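4. Entering the ownership history of an object

This section assumes you have already created an object record (section 3) and have the paperwork within reach. If the paperwork consists of one photocopy and a family legend, you can still proceed, but read 4.4 first.

4.1 Opening the history panel

1. Open the object record in Limero and click History.
2. Click Add Event. Limero offers you Find, Sale, Gift, Loan, Inheritance and Unknown. Unknown will get a lot of use.
3. Enter the earliest event you can document. Do not start with the earliest event you would like to be true.
4. Fill in From, To, Place and Date. Leave a field blank if you don't know. Limero prints blanks as gaps, and gaps are what readers of the report are looking for.

Note: Dates may be exact, a range, or "before". The date "old collection" was accepted up to the May release and has since been removed. We received letters.

4.2 Attaching evidence

1. Select the event and click Attach.
2. Choose the file. Scans must be under 605 MB, a limit nobody had hit until Walid Hamdan attached an entire auction catalog to a single oil lamp.
3. Set the Evidence Type. An invoice is an invoice. A typed statement signed forty years after the sale is a Statement, whatever the heading says.
4. Enter the page number on which the object appears. "Passim" is not a page number.
5. Click Save. The event bar changes from gray to blue.

Caution: Blue means a document is attached. It does not mean the document is any good. The software can't read Swiss letterhead with the suspicion it sometimes deserves, so that part is still yours.

4.3 Importing the old Drestton cards

The Drestton card index holds 2,749 entries, of which 2,250 have been typed up and can be imported. For the rest, see Mireille Sayegh, who has the boxes and the handwriting chart.

1. Go to Tools, then Import, then Drestton.
2. Type the card number including the leading letter. Cards marked A (for Azar) describe vases, except for a short run that describes furniture.
3. Compare the card photograph with your object. Handles and repairs are the places to look.
4. If they match, click Link. If they nearly match, click Cancel and have a cup of coffee, then look again.

Note: Linking a card copies its events into your record as Unverified. They stay that way until someone other than you signs them off. Logging in as Ayman Hattar doesn't count, unless you are Ayman Hattar.

4.4 When the trail stops

1. Add an Unknown event covering the missing years.
2. In Remarks, list what you searched and when, e.g. "Sale catalogs checked 28th October, no match."
3. Do not write "by descent" to fill the space. Descent needs at least one named ancestor.
4. Set the Review flag. The record goes to Nour Issa or Jihad Salameh, whichever of them has the shorter queue.

Caution: Deleting an event after review does not remove it. It moves to the Withdrawn tab, with your name next to it — permanently, and in a slightly larger font.

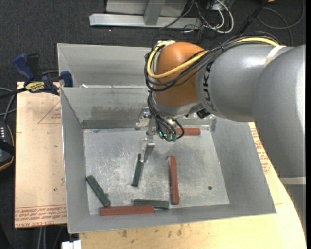
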